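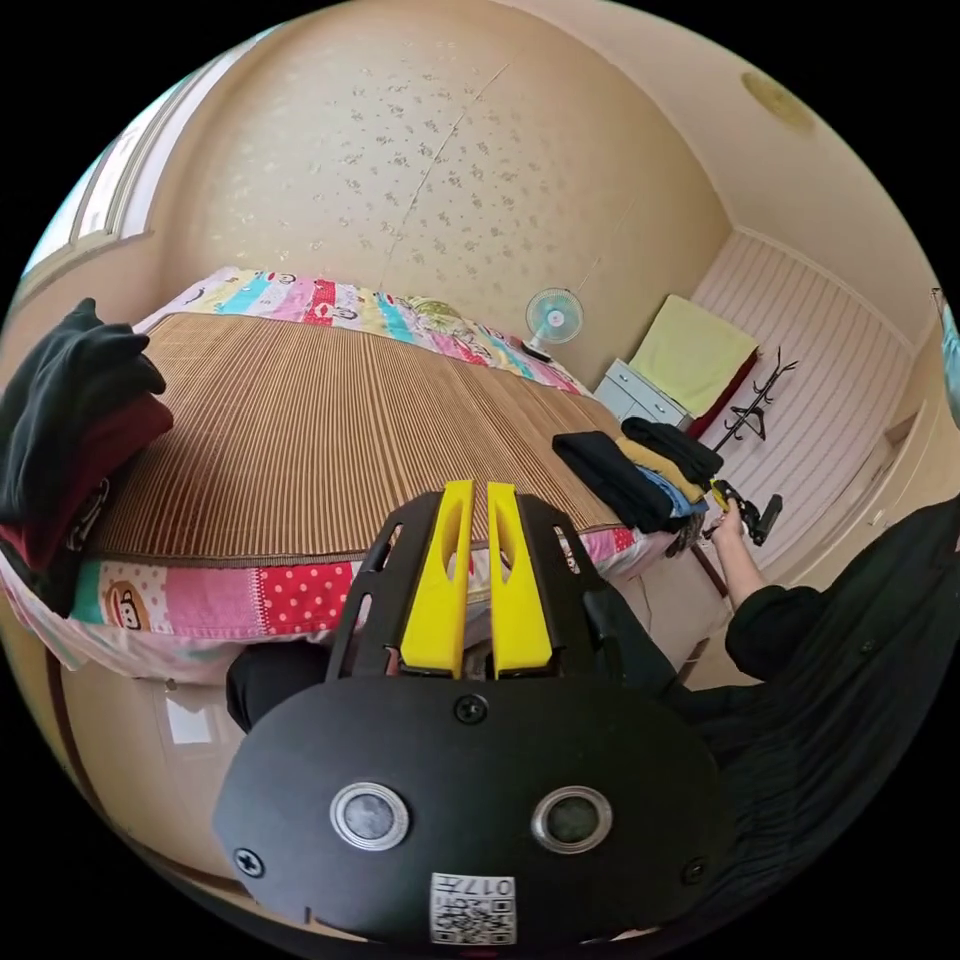
Two grippers, one bed, clothes on both sides. Piles at the edges, rack by the wall.

Folding tips from the gripper sessions — what carried over to plain old hands

Quick one, typed up between loads. Curell has been running a study on how people handle clothes at home, using hand-held grippers with two fingers. You hold one in each hand and do your laundry like that. The question is whether a robot arm learns folding better from lots of ordinary bedrooms or from one tidy lab table. Short answer so far: bedrooms. 2,000 recordings in the set, 219 of them clothes on beds, and the bed ones did the most for the folding scores. Longer answer is on the Iva project page.

What you get from this page is the housework part. If it's hard with two stiff fingers, it's probably slow with ten soft ones too.

Surface first
Pull the quilt flat before you start. Firm surface beats a soft one every time. A summer mat is great, cloth slides on it and edges stay where you put them. Ironing blanket on a table works too.

Big stuff in the middle
Coats, jackets, anything heavy. Find the collar before you lift anything. Grab a sleeve first and the whole thing rolls into a ball, we saw this over and over in the Godport recordings.
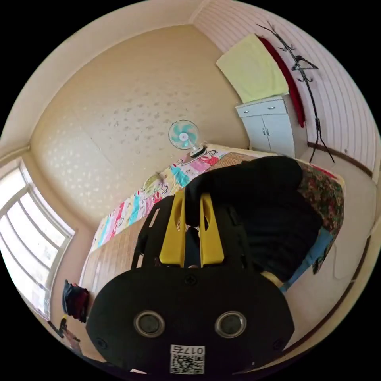 Big black bundle, middle of the bed. Collar first!

Black on black is the worst. The software loses the edge of a black sleeve on a black shirt and so do you, at 7 in the evening with one lamp on. Sort darks by daylight, near a window. Or lay a dark one on something pale, do the fold, then stack it.

Stacking
Keep stacks low. 4 thick items, then start a new one. Stacks at the edge of the bed lean and then go over, esp. if you kneel on the matress to reach the far side. Heavy at the bottom, zippers facing in.

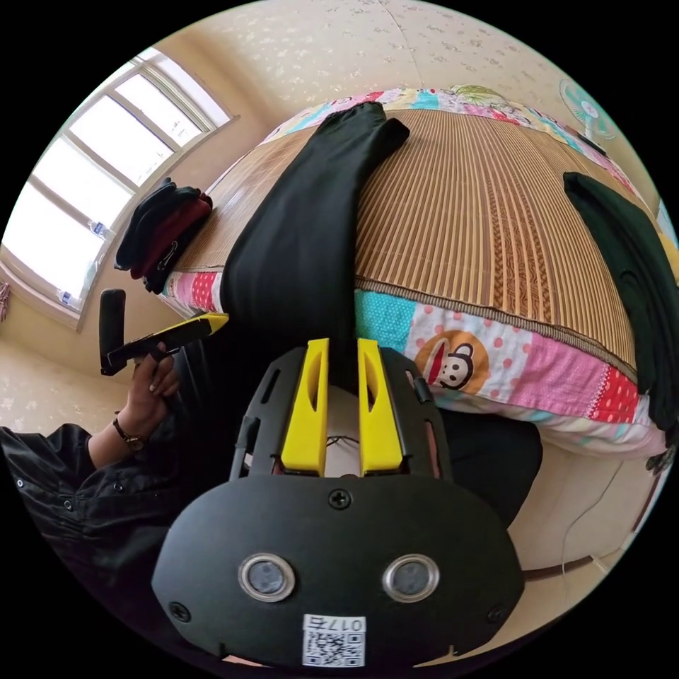

Reach is the other thing. People in the study lost more time to reaching than to folding. We timed 13 sessions start to finish and the slow ones all had the same habit — pick up from the far corner, bring it over, fold, put it back in the far corner. Put the finished stack next to where you fold. Move it once at the end.

Pinching
Take the hem between two fingers and pull it out straight, then let go and take the next bit. Small pinches. A big fistful gives you creases you'll be ironing later. Same for the grippers, small pinches gave the cleaner data.

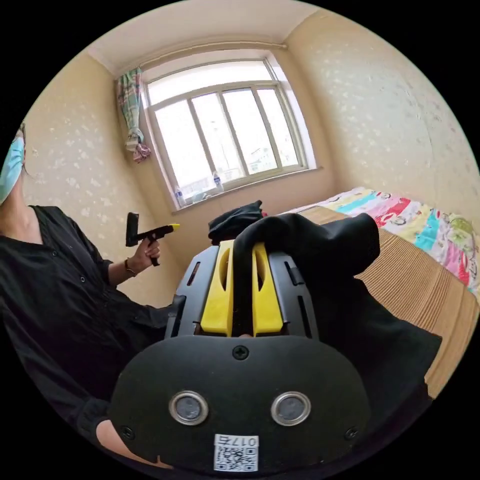
A pinch of black fabric between the yellow fingers.

Slippery linings: pinch both layers or the outside slides off the inside. Thick seams: pinch just next to the seam, not on it.

What didnt carry over
Shaking out. Fine with hands, hopeless with grippers, so the study skips it. You should still do it. One good snap and half the wrinkles are gone.

Socks. No result yet. Org has a sock set planned for November, will add a section when the numbers are in.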